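Section 6. Sorting and Cleaning the Small Items

This section covers the loose items that go through the Rosbridge playroom table: rubber squeak toys, plush dolls, foam blocks, plastic bottles and the metal tray. Read it through once before the first session. Setting up the table itself (height, leg locks, cloth clips) is in Section 5.

6.1 What you need

One tablecloth, printed or plain, wipeable on the upper side
One stainless steel tray with a raised rim
Two soft cloths
Mild dish soap and lukewarm water
The mesh drying rack supplied with the Forbridge storage unit
Labels from the Katona label sheet, if your shelves are not yet marked

The cloth should hang past the table edge on all sides. If it is too short, use a larger one. Do not tape it down - tape leaves a residue that holds lint from the plush toys.

6.2 Laying out

1. Wipe the table top and let it dry before putting the cloth on.
2. Smooth the cloth from the middle out toward the edges. Small fold lines are fine.
3. Set the tray on the right side of the table, or on the left if you sort left-handed.
4. Empty one storage bin onto the cloth. Do not empty a second bin until the first is finished.
5. Spread the items so that each one can be picked up without dragging another along with it.
6. Stand bottles up or lay them well back from the near edge, where they are less likely to roll off.

Note: A full bin holds up to 19 items. If yours holds more, split it into two batches. Crowded tables are the usual cause of missed toys.

6.3 Rubber toys

Rubber toys get picked up first. They are long and floppy, they cover whatever is under them, and they collect more dust than anything else in the bin. Take them off the cloth one at a time and look underneath before going on to the next.

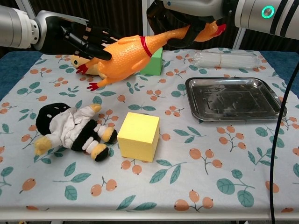 Long squeak toys should be held by the body, at the thickest part. Holding them by the neck or the feet puts all the weight on the thinnest rubber, and that is where splits start. Lift the toy clear of the table before moving it sideways. When two of the same kind are in the batch, go by color: the orange chicken comes up first if it is lying over the yellow one, as it is here, and the yellow one follows once the cloth is clear above it. Enter them on separate lines of the bin list, even though they are the same type of toy.

1. Lift the toy and turn it over. Check the comb, feet and neck for cracks or sticky spots.
2. Squeeze once over the sink. If water comes out, squeeze until it stops.
3. Wash in soapy water. Work the cloth into the bumps in the surface.
4. Rinse and squeeze again.
5. Lay the toy on the drying rack with the squeaker hole facing down. Leave it for 11 hours.

Caution: Do not boil rubber toys or put them in the dishwasher. Do not use bleach. Throw away any toy with a loose squeaker.

6.4 Plush dolls

Plush dolls do not go in the tray. The tray may still have drops in it from an earlier batch, and fluffy fabric soaks them up quickly.

1. Shake the doll outdoors or over a trash can.
2. Check the seams at the arms and legs.
3. Brush light-colored fabric in one direction with a dry cloth.
4. If the care label allows machine washing, use a laundry bag and a cold cycle. If there is no label, clean spots by hand only.

Mark the bin list "P" for plush and add the date of the last wash. Dolls with striped or two-color limbs should be spot-tested on the back of one leg first, as darker dyes can run into the light parts.

6.5 Foam, bottles and tray

Foam cubes are wiped with a damp cloth and stood on one corner of the rack. Do not wring them. A cube with bite marks or missing pieces is thrown out.

Clear bottles used for water play are rinsed, drained and stored with the caps off. Ribbed ones need a bottle brush.

The tray is washed last. Dry it right away with the second cloth to prevent water spots, and run a finger along the rim to check for soap.

6.6 Putting away

Return dry items to the same bin. Heavy things go at the bottom, plush on top. Close the lid until both latches click, then slide the bin back on its Vornside rail.

Questions about replacement bins or rails go to Kálmán Kozma at extension 71. Have the bin number ready. Replacement lids are listed in Section 7.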